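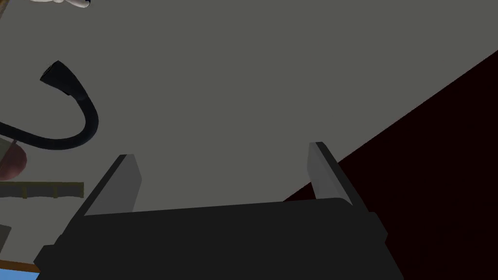 Grey above, near black to the right.

I'd been trying to pin down Maya Nassar for months before she finally agreed to a chat, and when she did she turned up with a bag of mandarins and her phone switched off. Lovely start. Maya has been a relationship counsellor in Nemstead long enough to see couples she helped in their twenties come back in their forties (sometimes with the same argument!), and I wanted to ask her about the question that fills up my inbox more than any other: how soon should you move in together?

"People want a number," she told me, peeling the first mandarin. "Six months, a year, two years. I could make one up and they'd go home happy. But I've met couples who waited five years and had never once talked about money."

I asked whether money was really the big one, and she laughed at me a bit.

"It's money and it's mess. Mostly it's what the money and the mess mean to each person. If you grew up in a house where a dirty bench meant Mum was about to lose it, you're going to feel sick looking at a dirty bench. Your partner's just thinking, I'll do it after the footy."

I felt very seen, I have to say. My ex and I once went three days without speaking over a tea towel.

Maya gets couples to do something she calls the dull weekend. No dinner out, no friends over, no plans at all. You do the washing, pay whatever bill is sitting there and see how you both go. She had Elie and Tamer Rawashdeh try it. They're cousins, and each was about to move in with a girlfriend in the same September, so they dared each other into it. Both were happy to be named, and I rang Elie to hear how it went.

"Terrible," he said cheerfully. "I found out she needs an hour alone after work and I'd been taking it personally the whole time. Like, I'd be standing at the door wanting to tell her everything." They moved in anyway, with a rule about the hour. Tamer and his girlfriend put theirs off and they're still together, so make of that what you will.

Back to Maya, who was on to her second mandarin. I wanted to know what she thought of the joint account. She likes a small one to begin with, for rent and groceries, and the rest kept separate until you've both got the hang of it. One couple she worked with put in $300 each a week and left the argument about who bought the nice cheese behind them. Another pair split everything by what they earned, and that suited them better.

"Fair and equal aren't always the same amount," she said. "But you do have to say the amount out loud. That's the bit people will do anything to get out of."

And what about moving in to save a relationship that's already wobbling? She put the mandarin down for that one.

"I'd ask what you think will be different when you've got the same address. If the answer is that he'll be home more, well, he'll be home more. Will he be talking to you? It's a much harder question and I'd want it answered before anybody signs a lease." 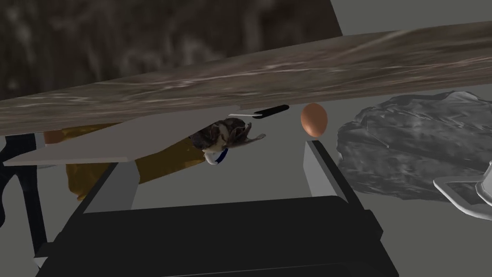
What Maya says to ask before you sign

I made her give me her actual questions before I'd let her go. Where does each of you go when you need to be on your own? Who has a key besides the two of you? (Mothers came up here, at some length.) What happens to the lease if you split? She knows that last one feels grim, and she asks it every time.

"Write the answers down," she said. "You'll both remember the conversation differently by Christmas."

She left me the rest of the mandarins. I've already sent the questions to my sister, who hasn't replied.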